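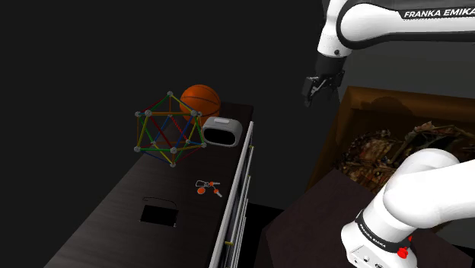 Jestcombe Law Library – Department of Labor and Insurance Law

Home Topics A–Z Glossary Decisions Staff
Search the encyclopedia Go

Going and coming rule

The going and coming rule is a principle of workers' compensation law in the United States. Under this rule, an employee who is injured while traveling between home and a fixed place of work is normally not entitled to benefits. The ordinary trip to work is considered a private matter of the employee, and an injury during it does not "arise out of and in the course of employment", as most of the statutes require. The rule was developed mainly by courts, but in several states it is now written into the statute, sometimes together with its exceptions.

The rule applies to all means of travel, including walking. It normally makes no difference that the employee was thinking about work, or was carrying a work telephone, at the moment of the accident.

Background

The first compensation statutes did not say clearly when the working day begins. An employer pays benefits without regard to fault, and the courts had to find a limit to this duty. The door or the gate of the workplace was a practical limit, easy to prove and easy to explain. Critics have said from early on that it can produce hard results. Two employees who fall on the same ice, one on each side of a property line, may be treated in different ways.

Premises rule

An employee with fixed hours and a fixed place of work is usually covered once he or she reaches the premises of the employer. Premises include not only the building. Stairs, yards, private roads and parking lots which the employer owns or controls are commonly included. Parking lots are the source of many disputes, especially when the lot belongs to a landlord and is shared by several tenants. Some states look at who maintains the lot, others ask if the employees were told to park there.

A public street between two parts of the premises, for example between the parking lot and the office, is in many states treated as part of the premises while the employee crosses it.

Exceptions

Special errand. When the employer asks the employee to make a trip outside the regular duties or hours, the whole trip may be covered, from door to door. An example is a mechanic who is called back at night to repair a boiler. The inconvenience or the urgency of the trip is often important.

Employer's vehicle. Travel in a vehicle supplied by the employer is covered in many states, but the conditions differ. In some of them the vehicle must be for the benefit of the employer, and in others it is enough that transportation was part of the contract.

Paid travel. If the employer pays wages for the time of the travel, the trip is generally in the course of employment. A simple payment toward fuel does not always have the same effect.

Traveling employees. Salespersons, home care workers and others with no fixed place of work are usually covered during travel between work sites. Coverage may continue during meals and overnight stays, as long as the employee does not leave on a personal errand.

Deviation

Also when an exception applies, coverage can be lost by a personal deviation. A small one, such as a stop for coffee, is normally ignored. After a larger deviation coverage is suspended, and it returns – in most states – when the employee is back on the business route.

Illustration

The department uses the following problem in its course for claims examiners. Naseri works at the Brendport office of Sorach, a supplier of laboratory glass. On the way to the office he stops, at the request of his supervisor, to collect a package, and is struck by a car after he has left the shop. If the shop lies on his usual route, the answer depends on whether the errand changed the risk or the character of the trip. If he had to drive 50 miles out of his way, the special errand exception would be the natural starting point.

Proof

The employee generally has the burden to show that an exception applies. Useful evidence includes messages from the supervisor, time sheets, parking instructions and the written travel policy.

See also: Course of employment; Dual purpose trip; Personal comfort doctrine; Third-party claim

Text: Elżbieta Czerwiński. Reviewed by Todor Karagiannis, 2018-08-28.

Contact the department | Copyright Jestcombe Law Library | Back to top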